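Les écrevisses

La commande devait arriver à midi. À une heure, Huệ Triệu descendit voir dans la rue, puis remonta sans rien.

– Le livreur est à Mornonach, dit-elle. Il s'est trompé de côté du canal.

Costel Mujić haussa les épaules. Il avait payé pour tout le monde, 200 en billets, et il tenait la liste de ceux qui devaient encore le rembourser. Zhenhua Qin était en tête. C'était lui qui avait voulu des écrevisses, pour son départ. En juillet il commençait chez Sostano, à presque 40 kilomètres de là, et il disait qu'il n'y aurait rien de bon à manger.

Le sac arriva enfin. Huệ le posa sur le bureau de Zhenhua et chercha les serviettes. Tharindu Liyanage demanda si c'était très pimenté. On lui répondit que non, et il ne le crut pas.

Ils mangèrent debout pour la plupart, en parlant du loyer, du frère de Costel, d'un vélo volé devant chez Diệp. Zhenhua montrait comment tirer sur la queue sans casser la chair. Il le montra deux fois à Tharindu, qui finit par demander du riz.

Vers deux heures, chacun retourna à sa place. Il restait des écrevisses. Huệ dit qu'il fallait les garder pour Oanh Lã, qui était chez le dentiste et qui avait cotisé la première. 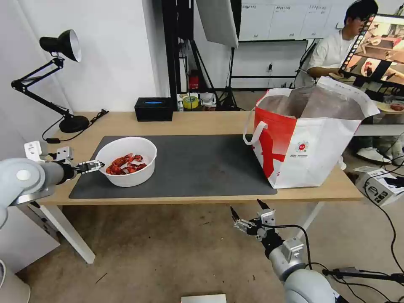

Zhenhua regarda le bol blanc, au bout du tapis gris, et se rassit. Il avait encore ses tiroirs à vider. Il y trouva deux clés qui n'ouvraient plus rien, des tickets de caisse et une carte d'anniversaire signée par des gens partis avant lui. Il garda la carte.

Oanh rentra à quatre heures, la joue gonflée.

– Je ne peux pas mâcher avant ce soir, dit-elle.

Elle s'assit quand même au bureau et prit une écrevisse. Elle la décortiqua lentement, puis la tendit à Zhenhua. Il la mangea. Elle en prit une autre.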